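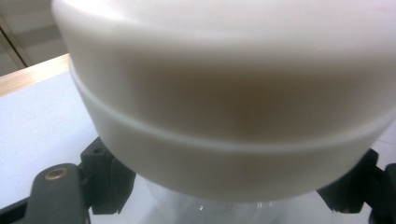

Robot Learning, Unit 5: Collecting demonstrations by hand

Handout to go with the lecture. Read it before the lab, not during.

The usual claim is that if you gather enough examples of a person doing a task, a policy trained on them will do the task too. Treat this as a claim. The papers in the reading list mostly report success in the room where the data was collected, on the objects it was collected with. Ask what is left when you change the table.

1. What a demonstration contains

A hand-held gripper with a camera on it records what the camera sees, where the gripper went and how wide the fingers were open. It does not record force, unless you have fitted a sensor, and ours have none. Think about what this means for a lid. A lid resting on a jar and a lid pressed home can look the same from the wrist, particularly a plain white one that fills most of the view. The person holding the tool feels the difference through the handle. The policy gets pixels.

People will tell you the network "picks it up from context". Ask them which context.

2. The Rukimar set

You will be working with part of the Rukimar set, recorded by last year's group: lids and clear containers, one pair of hands per session. Known problems:

Two of the sessions have the gripper width logged late. The lag is not constant, so do not try to fix it by shifting the column.
Clear walls are hard to see against a pale table. Check any depth estimates there before you believe them.
Operators slowed down when they knew they were being timed.

The Bovero labels say "success" for every clip in which the lid ended up on the container. Whether it was closed was never checked. I would not use that column as it stands.

3. How many is enough?

I don't know, and I distrust round answers. Around 9 careful demonstrations that vary the starting position may teach you more than a long afternoon of the same one. Test it yourselves in the lab: train on 3, then on 5, and hold the test positions fixed.

4. For the lab

Write down before you train what result would change your mind. Keep your failed clips. Bring a note of one thing the operator knew that the recording left out.

Reading: Onuoha notes, section 2. The Beltaler slides are optional and rather too cheerful.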